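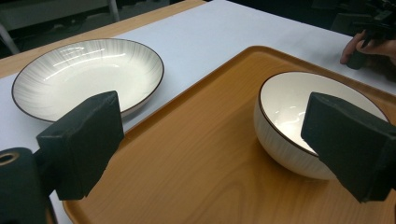
Plate, bowl and tray at the table, gripper fingers on either side.

Minutes, tableware handling group, 4 March 2020
Present: Muireann Fahy, Rozália Szekeres, and me typing (sorry in advance, I type the way I talk)

1. The slipping finger
Most of our time went on this one. During run 1644 the left gripper let go of a bowl halfway through a lift. It came down on its rim and chipped, and no one was hurt. Muireann had the log up and the finger position drifts open for 37 frames before the drop, with no warning at all on the Skollari screen! I thought it was the foam pads wearing smooth. Rozália thinks it's the cable - if it tugs when you reach across, the reading jumps - and she talked me round, mostly.

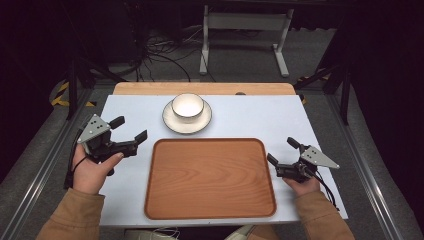 She also pointed out that we all reach further than we need to for the tray, so the cable gets its worst pull right when there's something breakable in the fingers. We tried it slowly at the table and I could feel it in my wrist.

Agreed: Muireann swaps the left cable and reruns the cup and saucer task. No bowl lifts on the Grodura setup until she's happy.

2. The warning
Rozália wants a beep when the fingers drift. I want a loud one. She'll write it up for Daly, who had the same fault logged back in November (ticket 61, still open, grr).

3. Chipped bowl
Binned. Muireann is ordering more from Grondadora.

Next meeting once the rerun is in.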